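# Gurside to get collection points for used plastic sheeting

15 May 2019

Households in Gurside will be able to hand in large sheets of clear and milky plastic from next month, under a scheme announced by the packing firm Telleck.
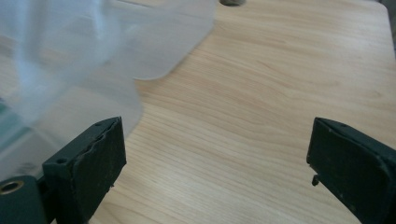 What kind of plastic can people hand in? Soft, see-through or cloudy sheeting of the sort wrapped round new furniture and mattresses or laid over things during decorating, as long as it is clean and in a single piece bigger than a pillowcase.

Coloured sheeting, bubble wrap, cling film and food packaging will be turned away. So will anything with paint on it, which rules out a good deal of what comes off the floor after a room has been decorated. Telleck said it had looked at taking painted sheets but had not found a way to clean them at a price that made sense.

The scheme is called Flunano and will start with 4 collection points. The largest will be at Telleck's own depot on Murthy Road, next to the trade counter. The others are at the Gurside recycling centre, the covered market and the car park behind the swimming pool. Each will have a lidded bin with a wide slot at the front. The bins will be emptied twice a week to begin with, and more often if they fill up.

Sheeting of this kind is not taken in Gurside's household recycling. The council's guidance tells people to put it in the general waste bin, where it takes up a lot of room for something so light. The recycling centre has accepted it in the past, but stopped in November when its contract for soft plastics came to an end and was not replaced.

Since then the centre's front desk has had regular complaints, according to a report put before the council's environment meeting last week. Most came from people who had bought a bed, a sofa or a table and been left with the wrapping. Shops are not obliged to take it back, and delivery crews are often paid per drop and do not wait while a table is unwrapped.

The report said 291 households had answered a survey about bulky packaging. Cardboard was the item they had least trouble with. Plastic sheeting was the item they had most trouble with, ahead of polystyrene. Many of those who replied said they kept at least one folded sheet at home in case it came in useful, usually in a loft, a shed or the cupboard under the stairs.

## What happens to the sheets

Sheets handed in through Flunano will go first to the Murthy Road depot, where they will be opened out on benches and checked for tears, tape and dirt. Those in good order will be wiped down, folded and put back into use by Telleck as covers for furniture in storage. Those with small tears will be cut down and used between stacked tabletops and shelves to stop them rubbing.

Anything that cannot be used again will be baled and sent to be melted down. Telleck would not say which company will do this, as the contract has not been signed. It said the price it gets for baled plastic will not cover the cost of the collections, and that the saving comes from buying fewer new sheets.

The firm has already run a trial with its own removals customers, lasting 36 days. Crews were asked to bring back every sheet they took out. The main difficulty was tape. Strong brown parcel tape tears thin plastic when it is pulled off, and sheets that had been taped straight on to furniture tended to come back with a ragged strip along one side. Crews have now been told to tie covers with cotton webbing where they can, and to put tape only on top of other tape.

Damp was the other problem. Sheets folded up wet after a rainy job went musty in the pile and had to be taken out again and hung up. A drying line has been put up at the back of the depot, under the roof.

## How to prepare a sheet

Telleck has put out a leaflet for people who want to use the bins. It asks them to:

- shake the sheet outdoors to get rid of dust and crumbs
- peel off labels, or cut round them if they will not come away
- take out any staples
- let it dry fully on a line or over a door
- fold it loosely, with the air pressed out, and tie it with string

The leaflet suggests folding on a table or a clean bed. Large sheets are awkward to handle on a floor, where they pick up grit and hair, and they slide about. A sheet that has been bunched up for some time will not lie flat at first, and the advice is to spread it over the table, smooth it from the middle towards the sides and leave it for an hour before trying to fold it. A warm room helps. An iron should not be used.

Sheets do not need to be washed unless they are sticky or marked. If they are, a cloth with warm water and a little washing-up liquid is enough. The firm asks people not to use polish or spray cleaner, which leaves a film that can pass on to the next piece of furniture.

Bags are not wanted. A number of people in the survey asked whether mattress bags count, and they do, provided they have been slit down one side and opened out flat. Shower curtains do not, even clear ones, as they are usually made from a different plastic and often have metal eyelets.

## Safety

The leaflet carries a warning about children and pets. Thin sheeting can block the nose and mouth, and should not be left within reach of babies or small children, on a cot or on a bed where a child sleeps. People waiting to take a sheet to a bin are told to keep it folded and tied, on a high shelf or in a locked shed.

It also reminds people not to store wooden furniture under plastic for long periods in a place that gets cold at night. Moisture can collect on the underside and mark the surface, and pale wood shows it most. For anything more than a short spell, an old cotton sheet should go on first, with the plastic over the top and the bottom left open so that air can get in.

## Borrowing as well as giving

From the same day, people in Gurside will be able to borrow sheets from the Murthy Road depot for decorating or moving house. There is no charge, but a deposit will be taken and returned when the sheets come back. The loan lasts 7 days and can be extended by telephone if no one else is waiting.

Borrowed sheets that come back with paint on them will not be accepted and the deposit will be kept. Telleck recommends that anyone painting a ceiling uses fabric dust sheets on the floor, which soak up drips and are less slippery underfoot, and saves the plastic for covering tables, bookcases and anything too heavy to carry out of the room.

The council has given permission for the bins on its land for one year. It is not putting money into the scheme. A report on how much has been collected, and how much of it was fit to use again, is due to go to the environment meeting before the permission runs out. Councillors also asked for a note on litter, after concerns that loose sheets left beside a full bin could blow into the road. The bin at the swimming pool will be fixed against the wall on the sheltered side for that reason.

Two furniture shops in the town centre have asked to be added to the list of collection points. Telleck said it was willing in principle but wanted to see how quickly the first bins filled. Sheeting from businesses will not be taken for the time being, and traders should carry on using their existing waste contracts.

The leaflet will be available from the library, the recycling centre and the trade counter at Murthy Road. The depot is open on weekdays and closes for lunch. Its bin is outside the gate and can be used at any time.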